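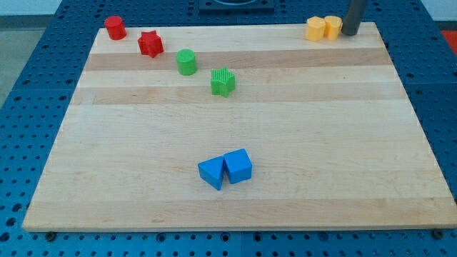

Can a machine put away a kitchen drawer yet?

Some can, if the drawer is one they have been shown and the person who owns it will wait.

Signe Ladefoged had written those two lines on the first page of the report and then nothing for most of the morning. The report was due to Lykkegaard on Apr 15, 2018, and Lykkegaard wanted a number. The firm sold kitchens. It intended to sell a kitchen that tidied itself, and it had paid Prekine to say whether that was a product or a brochure.

She had a number. She had several. The logs gave 1070 attempts at the sorting task, of which 771 had been marked complete. The difficulty was the word complete, which had been defined in June by someone who had since left for Drultar, and which meant that every piece was with its partner at the end of the allotted time. It did not mean the pieces were where a person would have wanted them.

Hrefna Grímsdóttir came in with her coat on and read the screen over Signe's shoulder.

"You can't send that," she said. "It's an opinion."

"It's the finding."

"The finding is seventy-two percent."

"Seventy-two percent of what?"

Hrefna took off her coat. She had written the grasp planner and was patient about most things apart from its reputation. Color was solved, she said. Red went with red. A star gave the planner more trouble than a cylinder, because the fingers could close across two points or into the notches between them, and only one of those held. She had fixed that in the winter. The rest was a matter of running time.

"And forks?" Signe said.

"Forks weren't in scope."

This was correct. Forks had been in the first draft of the contract, along with lids and the rubber rings that go inside lids. Lykkegaard's lawyers had taken them out one clause at a time, until what remained was a set of small plastic blocks and a board to put them on. Signe had signed the revision herself. At the time it had seemed a sensible place to begin.

She opened the log for attempt 580. It was marked complete. The arm had brought the yellow pieces together, released the second one, gone back, and moved it again by less than the width of a finger. Then it had returned and done the same thing in the other direction. It had kept this up until the clock ran out.

"It was within tolerance the first time," Hrefna said. "The camera estimate drifts. It thinks there's a gap, so it closes the gap."

"My mother does that with cushions."

"Does your mother take four minutes?"

"On a good day."

Hrefna pulled over the other chair. They went through the failures by type, which took until the building's heating shut off. Most were dropped pieces. Some were pieces set down on top of other pieces. A small group had no cause entered, only the operator's initials and the word stopped – those were from the week of the trade visit from Farkcombe, when people kept leaning in to see.

By evening the table on page 2 had three columns in place of one: complete, complete and left alone, and complete but fussed over. Hrefna objected to fussed over. Signe changed it to repeated correction. The middle column was the smallest of the three, and she put the figure in bold.

"They'll ask when it'll be ready," Hrefna said.

"Ready for blocks or ready for forks?"

"They'll say kitchen."

Signe scrolled back up to the first page. She read the question and the answer again, deleted the word yet, and after a moment put it back. Then she attached the file and went to look for her gloves, which were in neither pocket of her coat and not in the drawer where she kept them.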